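Varard halts two-arm sorting after cable fault

Varard has stopped unattended running on its two-arm sorting cells after one arm failed to hold position during a reach and pressed a hand into the worktop. Nobody was injured. The hand lost the use of one finger and has been replaced.

The fault occurred in December 2024 at the company's Lurkedetti site, in a cell used to handle mixed household goods. Both arms had been running the same pick list for 40 minutes when the left controller logged a run of short losses on the hand's data line. The losses were too brief to trip the stop circuit. The arm carried on towards the next item with finger positions that were out of date.

On contact, the hand reported its fingers as open when two of them were closed. The controller went on driving the wrist down until the force limit at the shoulder was reached, and the arm then stopped and locked. The whole event took less than two seconds.

Zdzisław Nowakowski, who led the inquiry, traced the losses to the cable between the wrist connector and the base. The cable is held at both ends and left slack between them so that the wrist can turn. On the affected arm the slack had been increased during earlier maintenance to stop the cable pulling tight at full reach. The longer loop hung lower, caught on items on the table and put a side load on the connector each time the arm moved away. Two pins had worn and one had lifted from its seat.

The maintenance record gave the new length but did not say who had approved it, and the inspection sheet had no entry for cable length. The arm had passed 18 inspections since the change.

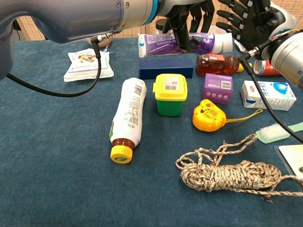

Item handling was also examined. The cells work with goods of different weights and shapes laid out close together, and the motion planner treats each as an obstacle for the arm and hand. It does not model the cable. A path can therefore be marked as clear when the cable will drag across whatever lies beneath it. Nowakowski's report says this should have been picked up when the cells were first assessed, as the cable is present in every move the arm makes.

In bench tests the inquiry team fitted a worn connector to a spare arm and repeated the same reach with the longer loop. Data was lost on 25 of 81 runs. With the original cable length and the same worn connector, there were no losses long enough to affect finger position. With a new connector and the longer loop there were none either, although the connector showed marking by the end of the series.

The report treats the late stop as the more serious finding. The stop circuit was set to act on a continuous loss of signal and took no account of repeated short ones. The threshold had been raised in March, following complaints that cells were stopping without cause. It is now thought that some of those earlier stops were early signs of the same wear, but the logs from that period were not kept in enough detail to confirm it.

Four changes have been ordered. Cables are to be returned to their original length and clipped along the forearm, leaving a short free loop at the wrist. Connectors are to be opened and checked under magnification at each service. The controller will count losses over a rolling period and stop the arm when the count passes a set figure, whatever the length of each one. The planner is to be given a simple volume for the cable, which will reduce the number of paths available in crowded layouts.

Ilona Magyar, who runs the cells at Lurkedetti, said throughput would fall while the planner change was tested. "We would sooner have a slow cell than one that is guessing where its fingers are," she said. Operators may run the arms at reduced speed in the meantime, with a person at the stop button and the guard closed.

Gromel, which supplies the connectors, has been sent the worn parts. It has asked for the bench data and has not yet commented on the pin wear. Krishnan, which uses cells of the same layout, has been told of the fault and is checking its own cable lengths.

Unattended running will not resume until the revised stop circuit has been tested on both arms of each cell. No date has been set.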